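About Us

Rorklow Chapel is an English-speaking church in the old part of Plasetti. We hold a service every Sunday at 11 and a shorter one on Thursday evenings – the Thursday one moves to the hall in winter, as the chapel is hard to heat.

The congregation started in a hotel dining room with a handful of retired couples who wanted a service in their own language. The town let us use the chapel two years later, and we have been there ever since. It seats 295 if the gallery is open. Most Sundays it is not needed, but at Christmas and Easter it fills up.

People come to us from many church backgrounds: Anglican, Lutheran, Methodist, Catholic, and some with none at all. You do not need to be a member to take part in anything. Coffee is served in the hall after the Sunday service, and visitors on vacation are welcome to stay for it.

We share the building with the local parish of Iltico. They have the early service and we have the late one, and we keep Pentecost and the harvest supper together. The readings on those days are in both languages.

During the week there is a Bible study, a choir practice and a walking group. The walks are easy and usually end somewhere that serves lunch. In May the group walks to the hermitage at Weldu, where there is a short prayer service outdoors before the picnic. Last time more than 300 people joined from churches along the coast – please bring your own water and a hat.

The hall has a kitchen, two meeting rooms and a small lending library. Local groups can book it on weekdays. Ask at the office, which is open Tuesday and Friday mornings, or write to P.O. Box 2345, Plasetti.

We receive no money from the town or from any church body. The chapel runs on the Sunday collection and on gifts, and the accounts are posted in the porch each year.

Page updated 28 Aug 2019
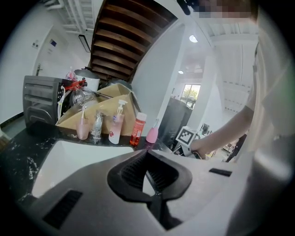
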